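Home Browse Topics Unanswered Kitchen & Pantry Members Log in

Marmalade won't set, second batch in a row

posted by Tamunoemi Olaniyan, August 8, 2019

Hello everyone, and sorry in advance for the length of this. I moved into my mum's old place in Groltham over the winter and inherited a backyard with two orange trees that nobody had picked properly in years. I've given fruit to the neighbours on both sides and there is still plenty left, so I thought I'd have a go at marmalade the way my aunty used to make it.

The first batch was 2000 g of oranges, the same weight of sugar and a good splash of water (I didn't measure the water, I know, I know). I sliced the peel thin, boiled the lot for what felt like half the afternoon, and ended up with a lovely tasting orange syrup. It's beautiful on ice cream, but you could pour it through a funnel.

For the second batch I added lemon juice and boiled it harder. It's a bit thicker. It still slides off the toast and onto my sleeve. I threw the pips away both times and I've since read somewhere that this was a mistake. Is it the fruit, the pips, the pot or me? And can I rescue the eight jars I've got in the cupboard, or are they syrup for good?

Besent

Welcome to the marmalade club, Tamunoemi, and please don't tip any of it out! I've been making it every July for longer than I care to admit and I still get a runny one now and then, usually in a year when I've been feeling pleased with myself.

The set comes from pectin, and most of the pectin in an orange is in the pips and the white pith. So yes, the pips matter a great deal. Save every one of them, along with any membrane you trim off, tie them up in a square of muslin and let the bag soak overnight with the sliced peel and the water. Next day it all simmers together until the peel squashes easily between your fingers. Only then does the sugar go in. If you add it while the peel is still firm, the peel stays chewy and no amount of boiling afterwards will soften it. When the bag is cool enough to handle, squeeze it like you mean it. You'll get a cloudy, slippery goo coming through the cloth, and that goo is what you've been missing.
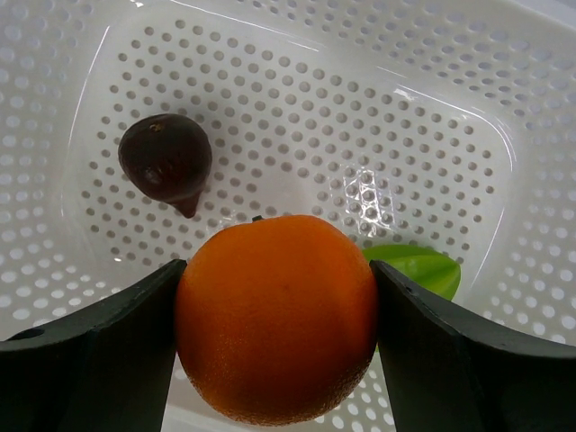 Fruit choice makes a bigger difference than people expect. Sevilles are the classic because they're sour and full of pips, but sweet backyard oranges will do nicely if you add two lemons to the kilo and put the lemon pips in the bag as well. Give them all a good scrub under the tap before you start, and let them drain in something full of holes. A white plastic basket like the one there with the orange in it is perfectly good for the job, and it's lighter to lift out of the sink than my old enamel colander. Pick your fruit just ripe, too, as there's less pectin in oranges that have been hanging on the tree for months, and from the sound of your yard that may be half your trouble.

As for the jars you've got, tip the lot back into a wide pan with the juice of another two lemons and bring it up slowly, then boil it hard. Put a saucer in the freezer first. Drop a teaspoonful on the cold saucer, wait a minute and push it with your finger. If it wrinkles, you're there. Take the pan off the heat while you're testing or you'll sail straight past it and end up with toffee (ask me how I know). Fresh clean jars, hot from the oven, and let the marmalade stand ten minutes before you pot it so the peel doesn't all float to the top.

Shimada

Get a thermometer. 104 to 105 degrees is setting point. I wouldn't reboil all eight at once unless your pan is huge, do half and see.

Zastura

I just buy the packet pectin and follow the box. Tastes the same to me. My nan would disagree but she isn't reading this. If it stays runny, brush it on a ham.

Comments

Tamunoemi Olaniyan: Thank you all so much! I've done four jars with the lemon juice and the saucer trick and it wrinkled on the third go. I did a little dance. The other four are staying as syrup, because my kids have got attached to it on pancakes. Pips are going in a bag from now on.

Besent: Oh, well done! Try a spoonful of whisky in the next lot, stirred in right at the end.

Shimada: Which end did the whisky go in, the marmalade's or the cook's?

Besent: Bit of both, love.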